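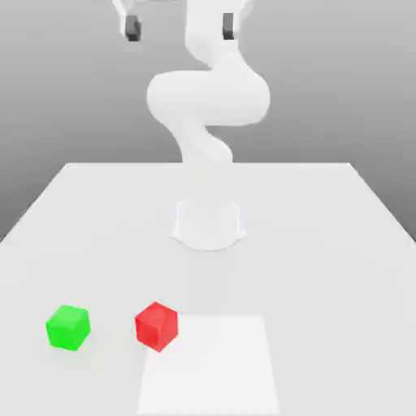
4. Set up your first Flollum scrapbook

Now for the fun part! Your account is ready, so let's fill some pages.

1. Open Flollum and tap New Book.
2. Type a title (you can change it any time) and choose a page size.
3. Tap Add Photos and pick your favorites. A book holds up to 1,000, so go wild!
4. Drag photos onto the page, then tap Save.

Note: Captions wrap by themselves after 2 lines.

Caution: Deleting a book also deletes its captions. Export a copy first.

Want to share the work? Tap Invite and add up to 3 friends.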